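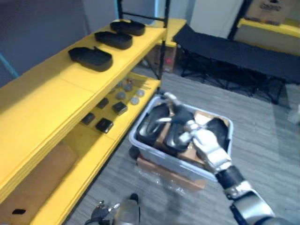
Workshop > Automation > Hands and Grippers

Filed under: Shop Tips, Robot Stuff

Picking a hand for mixed junk: what I'd do again and what I wouldn't

I've been going back and forth between two end effectors since April, a five-finger hand from Duvier and a plain two-jaw gripper from Satti, and my notebook is now such a mess that I'm typing the useful bits up before I lose them. These are tips for trying out hands in a small shop on ordinary stuff. If you want torque curves you'll have to go elsewhere (sorry!).

Start with shoes. I mean it. A shoe is soft in one place and stiff in another, it has a hole in it, it rolls over when you poke it, and everybody has some. I did 64 picks with each hand, always going from a clear bin to a tray. The Duvier got 46 of its picks on the first try. The Satti did better than that as long as the shoe was lying with the opening up, because one jaw just goes inside and pinches the side. Tip the shoe on its side and the Satti mostly shoved it around the bin.

Put cardboard in the bottom of the bin. Bare plastic is slick, so the shoe slides away from the fingers and you end up blaming the hand. I cut pieces to fit and swap them when they get chewed up. I like a flat piece under the bin too, on carpet especially, and I draw around the bin with a marker so I can put it back in the same spot after I bump it. I bump it a lot.

Watch out for black on black. My depth camera is fine with tan and gray and terrible with black things in black trays. Shiny linings are worse - one bright reflection and the grasp point jumps over to the rim. What helped me was turning off the overhead light closest to the bin and dropping the exposure a bit. I tried a polarizing filter and it made everything too dark for the wrist camera, so that's back in the drawer.

Close slowly, then squeeze. On the Duvier I had all the fingers closing at full speed, and the thumb got there first every time and flipped the shoe. Now I bring the fingers in at a third of the speed, wait a beat, and then go up to holding force. The Cuverbridge controller lets you set that as two stages, but the menu is buried under "contact" and I spent a whole evening looking under "force."

Keep small things for a separate day. Little square boxes and anything round need different finger settings, and if you mix them in with the shoes you'll never work out which change did what. The Satti is lovely on small boxes, by the way. It wins that one easily.

Check the cable at the wrist before every run. Mine works loose when the forearm rolls past 96 degrees and then one finger goes lazy. You can lose an hour to that. A loop of hook-and-loop tape around the forearm fixed most of it, and I still look.

Which would I keep? For boxes and anything with flat sides, the Satti, and it's so much easier to wipe down. For shoes, bags and gloves I'd put up with the Duvier's fussing. I haven't done bottles yet. Those are next, once I've found a bin deep enough.

Comments (3)

gluepot_ray
Did you try rubber fingertips on the Duvier? The stock ones on mine get polished after a few weeks and then they're useless on leather.

Tahira Mirani
Going to second the slow close. We have the older Satti at our makerspace in Salurville and even with two jaws it makes a big difference if one side touches first.

benchdog
What did you set for the wait between stages? Mine times out on the Cuverbridge if I go over half a second.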